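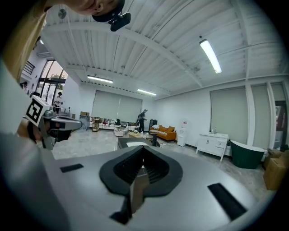
Ornbridge plant swap back on after frost scare

May 30, 2024

The Ornbridge plant swap goes ahead this Saturday, 10 till 2, in the church hall on Caltstead Road. It was called off in April when a late frost caught most of the seedlings. Tomatoes and cosmos worst hit, dahlias not far behind.

Benvinda Serrano, who runs the swap, says 23 tables are booked, up from 19 last year. Plenty of pelargoniums, some rooted fuchsia cuttings, and a tray or two of Dobos, the dark red chilli that went so quickly last time.

Custódio Guerreiro is bringing divided hostas from his garden in Bestovcombe and will show how to split a pot-bound clump at noon. Bring your own if its small enough to carry.

Usual rules. One plant in, one plant out. Label everthing, and check pots for slugs and vine weevil first please. No bamboo, no mint unless potted.

Nothing to swap? Plants are £2 each, five for large shrubs £5. Parking is tight so walk if you can. Tea from 10.30.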